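Write the sorting rules before you touch the arm

I have become the sort of person who gets excited about a one-page rules sheet, and I'd like to make the case for joining me. We do color sorting at Liltmont: cubes into cups, a two-finger gripper, a plain table. It's the first job everyone learns and most people want to be done with it by lunch. I think it's the best place there is to learn good practice, and that every group running a bench like ours should have its rules written down, dated and argued over before the first run gets saved.
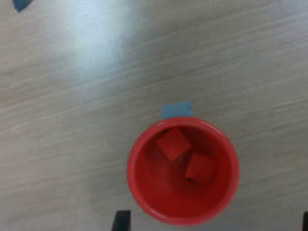
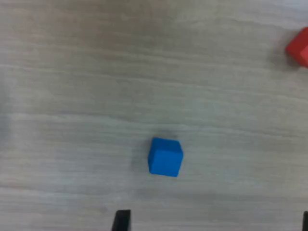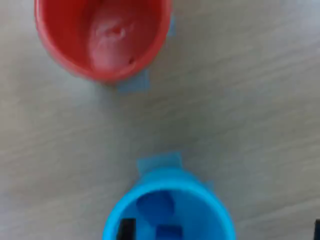 Gaspard Leclerc wrote back to my first draft that a rules sheet for cubes and cups is a solution hunting for a problem, and that a good operator already knows what a good run looks like. Fair enough, and he's a better operator than I am! But then I asked him what he does when a cube lands in the right cup after bouncing off the rim, and he said he keeps the run. Nuria Arroyo throws it out. Both of them are good operators, both of them know what a good run looks like, and their runs go into the same folder.

That folder held 2,743 runs when we went back through it in April. We threw out 251 of them, and what bothered me was how few had anything wrong with the robot. The arm did what it was told. The people had been following different rules (perfectly sensible ones, mostly) that they had never said out loud to each other.

So what goes on the page? Start with where things stand. Cup positions get marked with tape on the tabletop, and the tape stays down for the whole session. If a piece peels, you stop and replace it, and you write down that you did. I love tape. It's cheap, anyone can read it, and it settles an argument about whether the cup moved in two seconds flat. I have worked with fancier jigs that couldn't do that.

Next, the start. Say how far open the fingers are when a run begins and where the arm waits. Say whether cubes can touch each other, whether they can sit near the edge of the table, and who places them. We now have one person place and another person drive, swapping every 21 runs, and I'd fight to keep that one. Left alone, I put the cubes wherever I find them easiest to pick up. Everyone does it and you can't feel yourself doing it.

Then the end, where the real disagreements live. Our current wording is that a run is finished when the cube rests inside the cup of its own color, the fingers are open and clear, and the cup is still on its mark. Touching the rim is allowed. Moving the cup isn't. Abilio Alcaraz wanted rim contact banned outright and he may yet win, but the point is that we're now having that argument over a sentence we can both read, and when it changes the old runs carry the old version number.

Last, failed runs get kept and labeled. This is the rule I'd most like to see spread. A dropped cube is worth a lot to whoever has to work out later why the thing keeps dropping cubes, and once it's deleted it's gone. Put it in its own folder with two or three words about what happened. Ten seconds of typing.

I do hear the worry that all this turns a fun bench into paperwork. Ásdís Nørgaard raised it, and she's right that a twelve-page standard would kill the mood in a day. Ours is a single side of paper pinned by the door, and new people read it while the coffee is brewing. If it ever needs a table of contents I'll take it down myself.

What I'd love is for other benches to publish theirs. I don't need them to match ours. I'd be thrilled to see one that bans rim contact, or one that lets the operator place the cubes and explains how they keep it fair. We could swap runs and know what we were getting, down to the bounce off the rim. We're at 2,869 now, with the version number on every new one, and Gaspard has already asked for a change to the wording on rim bounces. He sent it in writing.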